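Juvititz 주방용품 코팅 내구성 가정 사용시험 참가자 모집

게시: 2019년 12월
담당: Juvititz 제품시험부

당사는 조리기구 표면 코팅의 마모 특성을 평가하기 위한 가정 사용시험 참가자를 아래와 같이 모집합니다. 시험 대상은 Bulten 계열 프라이팬 및 Climum 계열 편수냄비이며, 모집 인원은 131가구입니다.

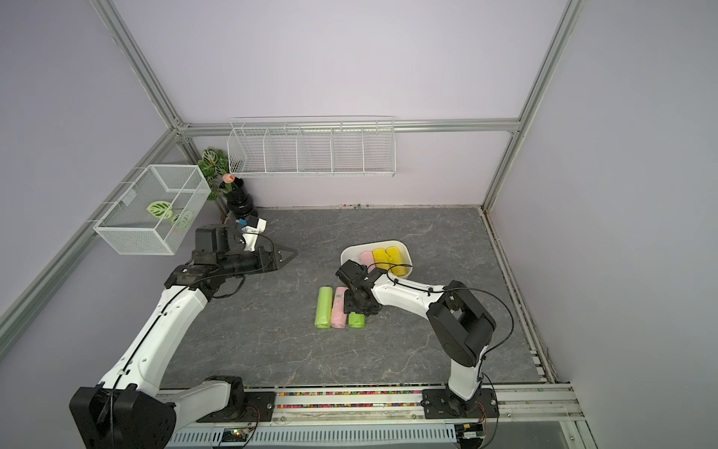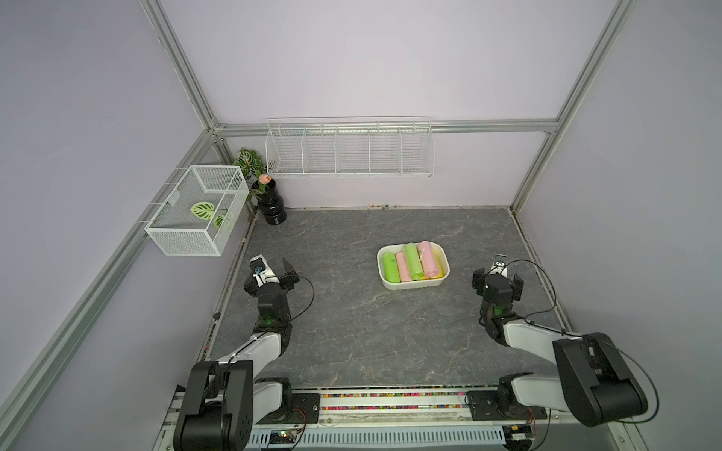
1. 시험 개요
참가 가구는 지급된 시료 1종을 평소의 조리 조건에서 사용하고 사용 내역을 기록지에 기재합니다. 시료의 종류는 무작위로 배정되며 변경할 수 없습니다. 시험 기간은 시료 수령일부터 이듬해 8월 말까지입니다. 직전 시험에는 938가구가 신청하였고, 기록지 회수분 가운데 832건이 분석에 사용되었습니다.

2. 참가 자격
- 만 19세 이상으로 주 4회 이상 가정에서 직접 조리하는 자
- 가스레인지 또는 인덕션레인지 보유 가구(하이라이트 단독 사용 가구 제외)
- 시험 기간 중 이사 또는 1개월 이상의 장기 출타 계획이 없는 자
- 조리기구 제조·유통업 종사자 및 그 동거 가족은 신청 불가
- 동일 주소지에서는 1인만 신청 가능

3. 참가자 수행 사항
가. 조리 1회마다 열원, 화력 단계, 가열 시간, 사용한 조리 도구의 재질을 기재
나. 세척 방법(손세척/식기세척기) 및 사용 세제의 종류 기재
다. 월 1회 바닥면과 측면을 촬영하여 제출. 촬영 시 동봉된 눈금자를 시료 옆에 둘 것
라. 코팅 박리, 손잡이 유격, 바닥면 변형이 확인되면 사용을 중지하고 3일 이내에 통보
마. 시험 종료 후 시료를 세척·건조하여 지정 상자에 넣어 반송. 반송비는 당사 부담

금속 수세미와 연마성 세제는 사용할 수 없습니다. 빈 상태로 2분을 초과하여 가열한 경우에는 해당 사실을 비고란에 적어 주십시오.

4. 사례
기록지 1매당 3,000원을 지급합니다. 기록지는 주 1매를 기준으로 하며, 기재 누락이 4개 항목 이상인 기록지는 지급 대상에서 제외됩니다. 지급은 월말 마감 후 익월 15일에 본인 명의 계좌로 이루어집니다.

5. 신청 및 선정
신청서는 당사 홈페이지 모집 게시판에서 내려받아 작성 후 온라인으로 제출합니다. 열원 종류와 가구원 수를 기준으로 층화 추출하며, 선정 결과는 개별 문자로 통지합니다. 미선정자에게는 별도로 연락하지 않습니다.

6. 개인정보 처리
수집 항목은 성명, 연락처, 주소, 계좌번호, 가구원 수입니다. 시료 배송 및 회수 업무는 Rezaei 물류에 위탁하며, 위탁 범위는 성명, 연락처, 주소로 한정합니다. 수집한 정보는 사례 지급 완료 후 관계 법령에서 정한 기간 동안 보관한 뒤 파기합니다.

7. 유의 사항
시료의 양도, 판매 및 분해를 금합니다. 시험 결과와 시료 사진을 외부에 게시할 수 없습니다. 중도 포기 시에는 포기 시점까지 제출된 기록지에 한하여 사례를 지급하고, 시료는 7일 이내에 반송하여야 합니다.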